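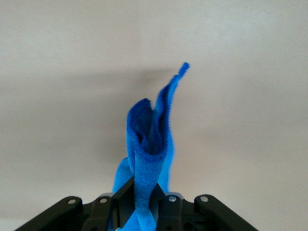
Filed under: Home & Kitchen > Cleaning > Reader Reviews

Greltis flat mop and bucket set: seven months in

I've owned a lot of mops. String mops, a sponge mop with a lever that pinched my thumb every single time, and one of those spray things that eats batteries. So when my neighbor Josué Miranda lent me his Greltis for an afternoon I expected to hand it back with a polite thank you. I bought my own that same week!

The set is a tall bucket with two slots, a handle in three sections, a flat swivel head and two microfiber pads. One slot rinses and the other one squeezes. You push the head down through the rinse side, pull it up, then push it down the squeeze side, and the pad comes out as damp as you want it (more strokes, drier pad). Your hands never touch the dirty water, and after years of wringing things out over the tub I can't tell you how happy that makes me.

I have 1,387 square feet, most of it old oak floor, plus tile in the kitchen and bath. The oak is the fussy part. Too much water and the boards start to cup, so I give the pad five or six strokes in the squeeze slot for the wood and only two for the tile. The whole downstairs takes me one bucket, with a change of water after the kitchen. My old string mop needed a nap halfway through and so did I.

Where it really shines is the edges. The head lies almost flat when you drop the handle, so it slides right under the couch and the radiator, and it turns on its side to get along the baseboards. I found a domino under the radiator that had been missing since before we painted.

The pads deserve a paragraph. They grip grit and dog hair much better than cotton does, and mine have been through the washer more times than I could guess. Wash them warm, skip the fabric softener (it coats the fibers and they stop picking anything up), and hang them to dry. I threw one in the dryer on high by mistake and it came out a little crunchy along one side. It still works, but I use it for the porch now. Keep them away from lint-shedding towels too, or you'll be picking fuzz off for ages.

Some gripes, because there are a few. The handle sections work loose if you scrub hard, and I have to stop and twist them tight again. The drain plug on the bucket is tiny and slow, so I just tip the whole thing out. And the squeeze slot leaves a stripe of wet along the top of the pad where the Velcro is, so shake it once before you hit the wood.

I also tried the Climton version, which Washington Guerra recommended in the comments on my vacuum post. Nice wide head, and the bucket is sturdier, with a proper carrying handle. But the squeeze side is stiff enough that I had to hold the bucket down with my foot, and the pads are thinner. If you have a big open room with tile all over, you might like it better than I did. For a house full of corners and chair legs I'd take the Greltis again.

Replacement pads come in packs of three. I'm still on the originals, crunchy one included, but I picked up a pack in October so I can do the upstairs without stopping to rinse so much.

We use cookies to remember your preferences and see which pages get read. By continuing to browse you accept our cookie policy. Accept | Manage settings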